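So I've been on the allergy pills for a whole month now, and a few of you asked for an update after my last post (the one where I complained about ragweed for 3 paragraphs, sorry).

Quick recap if you missed it. I used to take whatever was on sale at the drugstore and hope for the best. In June my nose gave up completely, I was sneezing through every phone call, and my doctor switched me to Okine, one tablet in the evening. She also told me to quit the decongestant spray I'd been leaning on for way too long. I knew the label said not to use it for more than a few days in a row. I'd been reading that label for weeks!

The first few nights were rough. Stopping the spray meant my nose closed up like a door, both sides, and I slept propped up on a stack of pillows with my mouth open. Very glamorous. I ran the shower hot before bed and did the saline rinse morning and night, with distilled water, which I now buy by the gallon. By the second week I could breathe through one side, and a few days later I had both. I'd forgotten what my own coffee smelled like.

Now the tablets. Okine makes me a little sleepy, so evening is right for me. I tried taking one at lunch when I'd forgotten the night before and I was useless by 3:00, staring at my inbox with my chin in my hand. My mouth is dry when I wake up too. I keep a glass of water on the nightstand and a pack of sugar-free mints in the car, and that's pretty much handled it. No headaches, which I did get with the last brand.

Cost, because somebody always asks: 40 dollars for the month with my plan. The pharmacy in Andunwood wanted more than that, so I moved the prescription to the little Suvarna store by the post office. They're slower and the line is long at lunchtime, but the pharmacist there came out from behind the counter and went through everything else I take. She caught that my nighttime cold medicine had another antihistamine in it. I had no idea I'd been doubling up! It's in the trash-can-of-shame bag now, waiting for the next drop-off day.

I've also been keeping a log, just a notebook page with the pollen count, when I took the pill, and how many times I had to get up for tissues (I stopped that last part after a week, it was depressing). My worst day was one where I mowed the back yard without a mask. Don't mow without a mask. I itched until midnight and ended up changing the pillowcase twice.

Oh, and I went off the Pinine drops for my eyes. They stung, and I wear contacts, so I was forever taking them out and waiting around. I asked for something gentler and I'm using plain artificial tears until my next appointment. They're okay. I keep them in the fridge and the cold feels wonderful.

Please don't go copying any of this without talking to your own doctor, especially if you've got blood pressure stuff going on or you take anything that makes you drowsy. My sister-in-law can't touch half of what's in my cabinet.

Next visit is in a few weeks and I'm going to ask about the shots. I've heard it's a lot of driving back and forth at first, and I'd like to know what my plan covers before I get excited. If you've done them, leave me a comment and tell me how your arms felt after.
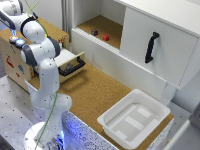
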